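Subject: Re: [benchfloor] Skeletti and the returns bench

Several of you asked how the Skeletti pilot is going at Wurkance, and whether I still have a job. I do. It has a new title and the same chair.

For those who joined in the spring, returned toys get sorted into baskets before anyone checks them. I did that by hand for nearly 290 weeks. Now the arms do the sorting and I do the arms, meaning I set out the toys, watch, and write down whatever went wrong in a form with 71 fields.

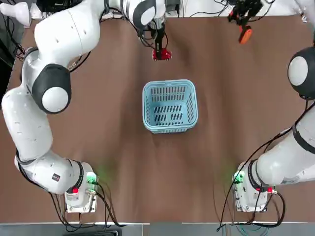

On 7/29/24, packing-goel wrote:
> We were told the same thing at Goel, that the boring part goes
> away. It didn't. Picking things up was fine, you could talk while
> you did it. Watching something else pick them up is the boring
> part, and you can't talk because you're supposed to be watching.
> Did your rate change at least?

It did not. The rate question went to Pasari, who handle our contract, and came back as a leaflet about growth. I'm paid as a sorter and trained as a "cell operator" — two afternoons and a lanyard.
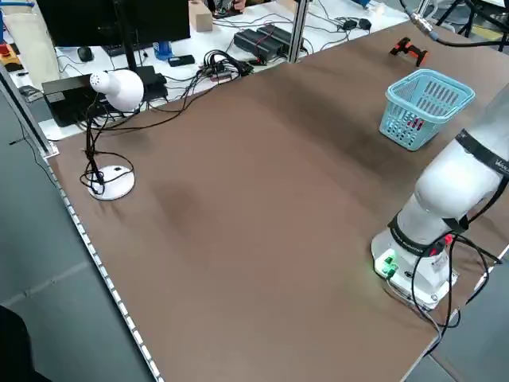
What has changed is who gets blamed. When I put a toy in the wrong basket it was my mistake. When the arm does it, it's a learning event, and I stay late to log it. On the good side, my wrists have stopped hurting, and I won't pretend I miss that.

The target for October is 2,000 items a shift. Our best so far is 236, and I was asked to keep that figure internal, so please enjoy it quietly. 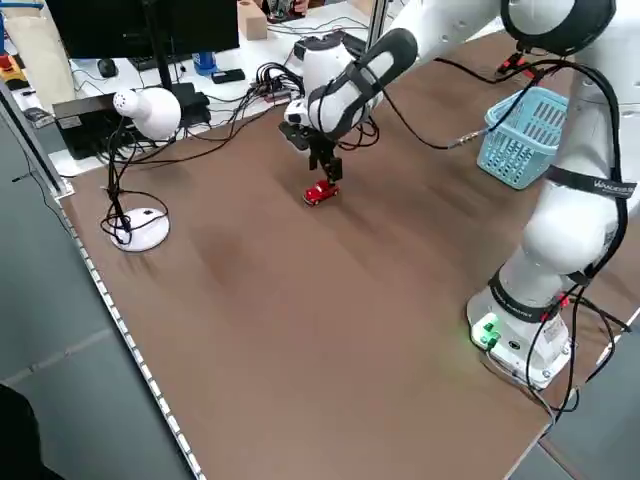 Gripper over a red toy car, basket toward the back of the table.

If anyone has gotten a pay grade rewritten after one of these pilots, send me the wording you used. Off list is fine.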